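Cambiar el control de acceso de un edificio con gente dentro

Llevo unos meses sin escribir porque el trabajo se ha comido las tardes. El proyecto era sustituir los tornos y lectores de tarjeta de la sede de Tudham por un sistema con huella y tarjeta combinadas, sin cerrar el edificio ni un solo día. Ya está en marcha y quiero dejar apuntado lo que hicimos, sobre todo para cuando me toque el siguiente.

El punto de partida era un sistema de Clegg de hace bastantes años. Funcionaba, pero la base de datos de usuarios estaba llena de restos. Había 4.000 tarjetas dadas de alta y, después de cruzar el listado con el de personal y el de contratas, quedaron 2.941 que correspondían a alguien. El resto eran bajas, duplicados y tarjetas de visita que se habían quedado con permisos de planta. Esa limpieza nos llevó casi todo febrero y no estaba en el presupuesto.

Los puntos de paso eran 41, contando el garaje y las dos puertas de la azotea. En el plano que nos dieron faltaban cuatro, todos en la zona de office y almacenes, que se reformó después de la instalación original. Si heredáis un edificio, recorredlo con el plano en la mano antes de pedir material.

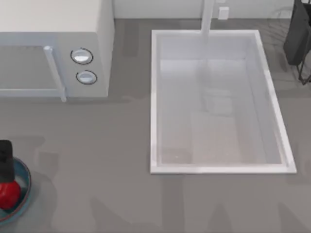
El cableado fue lo siguiente. Los lectores viejos iban con Wiegand y los nuevos hablan OSDP, así que en teoría se podía aprovechar el par existente. En la práctica lo aprovechamos en las plantas altas y tuvimos que tirar cable nuevo en la baja, donde las distancias hasta el controlador eran mayores y alguien había hecho empalmes en las bandejas. Probamos a bajar la velocidad del bus y mejoró algo, pero seguían apareciendo cortes de comunicación por la noche. Con cable nuevo desaparecieron.

Para el software de gestión elegimos Zestdale. La competencia era un producto más barato que también cumplía el pliego, pero guardaba las plantillas de huella en el servidor central y el delegado de protección de datos no quería ni oír hablar del asunto. Con Zestdale la plantilla se graba en la propia tarjeta y el lector compara en local. El servidor solo recibe que la tarjeta tal ha pasado por tal puerta a tal hora. A cambio, si alguien pierde la tarjeta tiene que volver a registrarse en persona, y eso genera trabajo en recepción.

También hubo que redactar la evaluación de impacto y ofrecer una alternativa a quien no quisiera dar la huella. La alternativa es tarjeta más PIN. La pidió menos gente de la que yo esperaba, aunque entre los de mantenimiento fue bastante más habitual por una razón sencilla: trabajan con las manos, llevan las yemas gastadas y el lector los rechazaba a menudo.

El registro lo montamos en dos puestos, en una sala pequeña junto al comedor. La cita era de cinco minutos y casi siempre sobraba tiempo. Lo que no salió bien fue la primera mañana, cuando el lector de uno de los puestos no daba calidad suficiente con casi nadie. Perdimos dos horas mirando controladores y versiones. Era la luz de la ventana, que entraba de lado y daba directamente en el cristal del sensor. Giramos la mesa y seguimos.
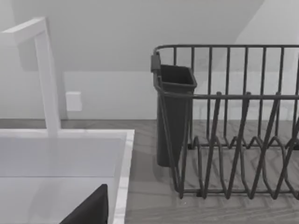 La migración fue por plantas, de arriba abajo. Cada noche se cambiaba un grupo de lectores a partir de las ocho y por la mañana había alguien del equipo en la puerta hasta las diez. Durante esas semanas convivieron los dos sistemas, y la gente llevó dos tarjetas colgadas. Hubo quejas, con razón. Una tarjeta de doble tecnología lo habría evitado, pero el plazo de entrega se iba a junio y no podíamos esperar.

El peor momento fue el corte de los tornos de la entrada principal. Los relés del torno esperaban un pulso más largo que el que daba el controlador nuevo, y uno de cada tantos pasos no abría. Se arregló subiendo el pulso a 300 milisegundos en la configuración, pero tardamos media mañana en verlo y la cola llegó a la calle. Lo teníamos que haber probado antes con un torno suelto en el taller de Zasholm, que para eso está.
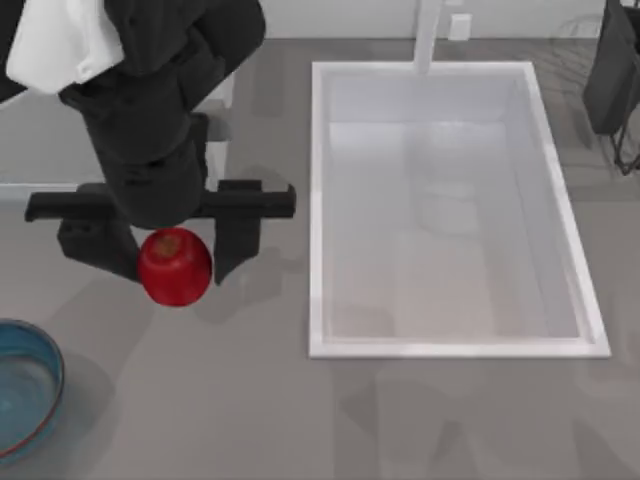
Queda pendiente la integración con incendios. Ahora mismo las puertas se liberan por corte de alimentación desde la central, como toca, pero el evento no llega al software y hay que mirarlo aparte. También falta decidir cuánto tiempo se guardan los registros de paso. Yo los dejaría en treinta días y hay quien los quiere para siempre, así que imagino que habrá otra reunión.

Cosas que haría distinto la próxima vez: presupuestar la limpieza de datos como una partida propia, pedir lectores de repuesto desde el principio (se nos murieron tres y hubo que quitar uno del almacén) y avisar a las contratas con más antelación. Los del turno de limpieza de las seis se enteraron del cambio cuando la puerta no les abrió.

En otra entrada contaré cómo quedó el armario de la planta baja, con el etiquetado y las baterías.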